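Leave the pipes on the wall
Gobnait Ó Flaithearta
Last updated 12/12/20
50 shares | 3 comments

I rent out four small workrooms above a shop in Jeltport, and in September I had an air conditioner put into the one at the back. It is an ordinary white unit, high on the wall near the ceiling, with white pipes that run down the wall and out. Everybody who has been up to see it has asked me when I am going to cover the pipes. I am not going to cover them, and I think most people who do are wasting their money.

I had two prices for the job. The first was from a firm in Brarunar who wanted to do it "properly", meaning they would cut a channel in the wall, bury the pipes, plaster over and leave me to paint. That was £3000. The second was from the man who had put in the old unit downstairs. He would fix the pipes to the surface with clips and be finished the same afternoon. That was £1035. The cooling unit was the same in both quotes, a Sorkura, the smaller of the two they make. So nearly two thousand pounds of the first price was for not seeing something.

I can understand paying for that in a sitting room. People choose their wallpaper and their lamps, and a run of pipe across the corner spoils it. A workroom is different. It has a table, a chair or two and a socket where you need one. The people in it are looking at what is on the table. I have worked in rooms like that for most of my life and could not tell you now what was on the walls of half of them.

My other reason is repairs. The old unit downstairs leaked in its sixth year. The drain had come apart at a joint, and the water came out slowly, a bit each day, down the outside of the pipe. We saw it because the pipe was there to be seen. A tenant told me, I went down with a bucket, and the man came and pushed the joint back together and taped it. It took him 30 minutes and he charged me for an hour. If that joint had been behind plaster we would have found it when the plaster came off, and I would have been paying a plasterer as well, and then a decorator, and losing rent on the room while it dried.

People say that a good installer won't leave a joint inside a wall. I am sure that is right. I am also sure that I can't tell a good installer from a middling one by looking at his van, and once the plaster is on I can't tell by looking at the work.

There is a middle way, the plastic cover that snaps over the pipes. My sister has it in her house, the Tsuchiya sort with a curved front. I have nothing much against it. It can be taken off again and it is easy to dust. But it comes in straight lengths with corner pieces, so the pipes have to be made to follow it, along and then down, with a bend wherever it turns. Hers goes round three sides of a window. Surface pipes with clips can take a diagonal across the wall if that is the short way to go. It looks a bit odd for a week. A drain likes a steady fall as well, and a slope gives it that without anybody having to be clever.

What I do care about is that the work is tidy. Leaving pipes on show is no excuse for a tangle. I asked for clips close together, so nothing sags, and for the bundle to be wrapped in white all the way along, ends included. I asked for the hole through the wall to be filled and not stuffed with a rag, as I have seen done. I asked for no cable ties in odd colours. He sighed at the last one but he did it.

I would also say something about where the table goes, and I have seen this done badly far more often than the pipes. Don't put the desk straight under the unit. Cold air drops, and whoever sits there will have a stiff neck by four o'clock and switch the thing off, and then you might as well not have bought it. Put the table across the room from it if there is space, or off to one side. A pale wooden top is good in a white room, as plain white on white is hard on the eyes after a few hours. Get a chair with a proper back. A headrest is welcome if people are going to sit for long, though they do make a chair harder to push out of the way. I would sooner spend the two thousand pounds on chairs and tables, and that is what I have been doing, one room at a time.
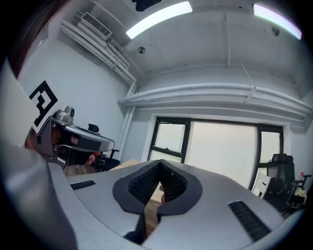
Should the pipes be painted to match the wall?

Leave them as they are if the wall is white, and if it is some other colour, paint the wall and not the wrapping. Wall paint tends to crack on anything that bends, and it makes the wrapping harder to undo when the repair man comes.

I know that some of this is taste. I grew up in a house where the water pipes ran along the skirting in every room, and we dried gloves on them. A friend who grew up with everything boxed in finds my back room unfinished, and when she is up there she looks at the wall the way you would look at a coat with the label hanging out. She has offered to lend me a folding screen. I said I would think about it, and I have, and it would stand exactly where the door opens.

But a landlord who asks me which quote to take will get the same answer each time. Have the pipes clipped to the surface, neatly, in white. Keep the installer's number somewhere you will find it. Look up at the pipes once in a while, and run your hand along the underside when the unit has been on all day. The rent on the back room is the same as it was going to be with the plaster, and the tenant who took it asked about the lock, the bins and the internet.

3 comments

pat_in_the_annexe
Agree about the desk. Ours was right under the unit for two summers and I wore a scarf in July. Moved it to the far wall and no trouble after.

Dunlin
I do this work for a living and I'd bury pipes in a new build, before the walls are closed up, with the route photographed. In an old building I'd clip them every time. Your £1035 was a fair price.

marrowfat
You don't mention dust. It sits on top of the pipes and shows up grey on the white. I go along ours with a damp cloth when I do the windows.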